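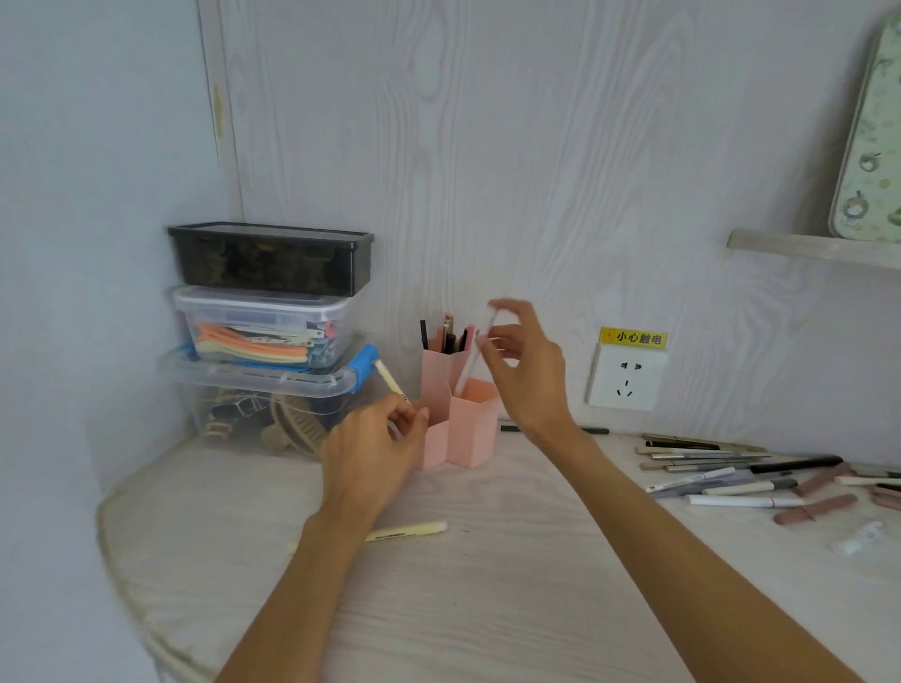

Pen night at the corner desk

November 2019

I finally did the desk. I've been saying I would since May, when we got back from Hullow with two bags of stationery and I dumped the lot on the end of the desk and went to bed, and then it just sort of stayed a heap. I bought more on top of it. I can't walk past a pen display, I never could. My mother used to steer me around them by the shoulder.

So tonight after supper I put the radio on, pushed everything over to the right side and went through it pen by pen. Scribble on the back of an envelope, keep or toss. It took all evening and I loved it! There were highlighters I'd forgotten about completely, the pale milky kind that don't bleed through, and I got so pleased with them that I stopped and highlighted half of the Hesilo newsletter for no reason at all. The little dusty pink things gave me trouble - they don't belong with pens and they don't belong with anything else either. I shoved them around the desk for a while and then left them for another day.

The boxes in the corner are still a disgrace, but they're a stacked disgrace, and I've decided that counts. Hair clips in the middle one where I can see the colors, the smoky black one on top for whatever I don't feel like looking at. The big one on the bottom with the blue latch is where my binder clip had gone. I was blaming Dexter for that. I'd accused him of it out loud, at breakfast, more than once (sorry Dexter). I didn't take it out, either, I just felt better knowing.

Stopped for tea about halfway and got sucked into reading the back of the Fadora catalog. They want a ridiculous amount for a walnut pen tray with a lid. It's a very nice tray. I looked at it for longer than I looked at the bank statement it was lying on.

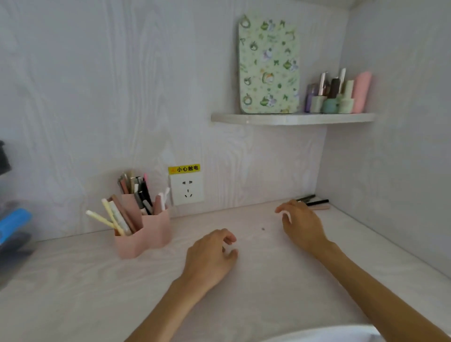
I've changed my mind three times about which pens get to live up front. First I had the blacks there, since I write with those every day, but then I'd have had to dig for a highlighter every time I marked up a recipe. Then I tried it by color and it looked like a shop and I didn't dare touch it. What I've ended up with is the tan patterned one in the front part, where I can grab it without looking, the two white ones with the clips off to the right, and the silver and gray crowd packed into the tall part at the back. The cream one leans way out over the side and I've given up straightening it, it wants to lean. I also like having the holder right next to the outlet, so the lamp cord can go straight up behind it and not all the way across my paper. I lost a cup of coffee to that cord in the spring and part of a letter to Chidubem with it.

Speaking of which, I still owe him that letter. He wrote 2 whole pages about his garden and the trouble with the fence and I sent back a postcard of the Obi bridge with hardly anything on it. I'm going to write to him tomorrow, at the desk, with the tan pen. Proper paper too, I have plenty, there was a pad of it under the heap.

Bed now. My fingers smell like marker.

Comments

Chidubem Ezeani
I have the postcard on the fridge. The fence is fixed, so you can skip that part when you write.

Dexter Thibodeaux
I would like the binder clip apology in writing. In one of the good pens please.

mapleandink
I have the same problem with erasers and things that aren't pens! Mine went in a soap dish and they've been there ever since. Which highlighters are the ones that don't bleed? Mine go through everything.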